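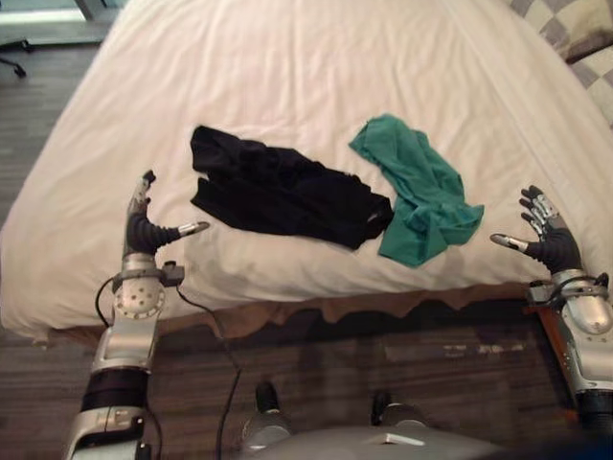
Chapter 6
The Producing House and the Receiving House

6.1 Scope of the chapter

A theatre building may be run in one of two ways. A producing house makes its own shows: it engages the director and the cast, builds the set and carries the full cost until tickets are sold. A receiving house takes in shows made elsewhere and supplies the stage, the front-of-house staff and part of the technical crew. Many theatres do both in the course of a year. This chapter deals with the effect of that choice on the calendar, the contract and the accounts. Stage equipment is covered in Chapter 7.
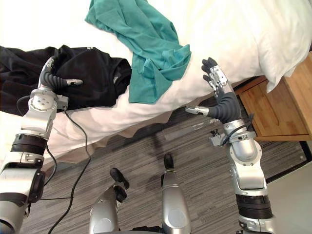
Department of Theatre Management, Castellanos College

6.2 Seating capacity and the working house

Capacity is the number of seats that may lawfully be sold. It differs from the number of seats fitted. The Memholm Playhouse has 935 seats fitted. When the forestage is in use, 336 of these, all in the front stalls, are withdrawn. The figure entered in the contract must be the figure for the stage layout in use, and the contract should name that layout.

Seats held back for the sound desk, for the press or for house use are listed in a separate schedule. If the schedule is missing, the visiting company may assume that every seat is on sale and will calculate its share on that basis.
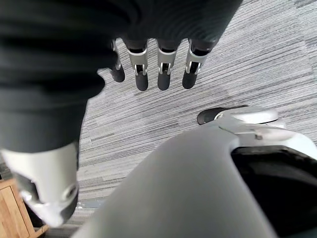

The schedule is normally fixed before booking opens. Late changes are possible but should be made in writing and signed by both parties, as the box office will already have sold from the earlier plan.

6.3 Forms of agreement

Under a straight hire the company pays a fixed rent and keeps the takings. Under a guarantee the theatre pays a fixed fee and keeps the takings. Under a split the takings are divided by percentage, often after a first call has been paid to one side. A first call is a sum taken from the top before any division is made.

The Tular Theatre, a small receiving house with 346 seats, used splits for its January season. Paid attendance over the season was 3,859. Ritva Honkanen, who drew up the contracts, placed the first call with the visiting companies. The theatre therefore bore most of the loss on weak nights and gained little on strong ones until the call had been met.

Whether a small house should accept such terms is disputed.

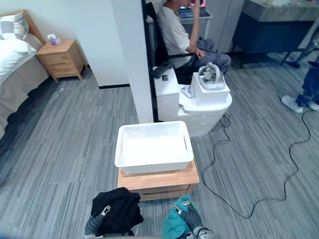
Kenji Bellamy argues that it should, provided that the call is low. A touring company has transport and wages to meet before the curtain rises, he writes, and "will simply leave a town off the route if the first money goes to the building". He would limit the call to the company's weekly running costs and exclude rehearsal costs altogether.

The difficulty lies in defining running costs. Section 6.4 sets out the items usually allowed and gives the wording of a standard clause.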